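I want to write a few posts about how a campaign can win a vote in a student council, a city council or a trade union without most of the members noticing. I watched it in my own union branch in Baltcombe, so I will stay with that.

Our branch has 300 members. To make a decision, the rules ask for only 10 people in the room. Please keep these two figures in your head, everything else comes from them.

In May there was a motion to ask the pension fund to sell its shares in Trornon, which makes parts for border fences. I have my own opinion about Trornon and I will not hide it: I don't like the company. I still voted against the motion.

The text of the motion arrived at nine in the evening before the meeting. It was six pages long, with footnotes. I read slowly in English, but I think a fast reader also could not check those footnotes in one evening.

Two of the footnotes led to the same blog article. One led to a report about Ikbridge, a different company, which sold its fence business years ago. I asked about this in the meeting and was told that we should discuss "the principle".
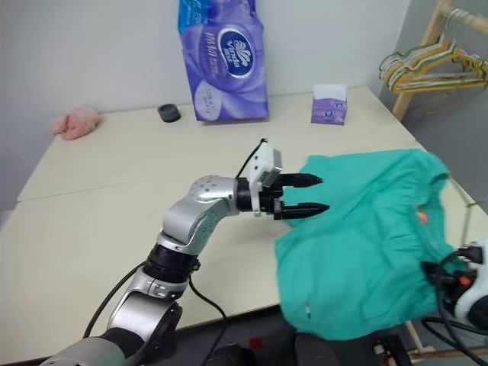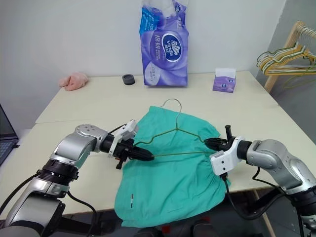
The second thing was the order of the agenda. The motion was placed last, after the long item about parking. People with small children went home. When we came to the vote, there were 14 of us, and I knew the faces of maybe half.

All those people had the right to vote, I checked it later with the branch secretary. They were members. They had simply never come before, and most of them have not come again.

The result was nine for, four against, one abstention. The next morning a press release said that "workers in Baltcombe" demand the sale of the shares. It did not give the number of votes.

Uriel Ayala, who wrote the motion, answered me very politely when I complained. His argument: the rules are the same for everybody, and if other members stay at home, this is their choice. I think he is right about the rules. I think he is wrong about the press release.

Some of you will write that every movement works like this, also the ones I support. Yes. The group that stopped the Vidal quarry did the same thing in our parish council, and that time I was happy and said nothing. I am a little ashamed of it now.

So what can a normal member do? First, ask for a notice period. Ours is now 10 days for any motion about something outside the workplace. It took two meetings to pass this change, and Uriel voted for it.

Second, ask for a higher quorum on such motions. We tried and failed. People were afraid that we would never reach it, and after the last meeting I must say they had a reason.

Third, ask that the number of votes is always published together with the result. It costs nothing. If a statement was passed by nine people, then the reader can see nine people and decide how heavy it is.

I was asked if the fund sold the shares. No. The fund wrote back that it had received our letter – two lines, with a signature I could not read.

The next branch meeting is at 6 in the evening, upstairs as usual. Parking is again the first item. If you are a member and you read this, please come and stay until the end.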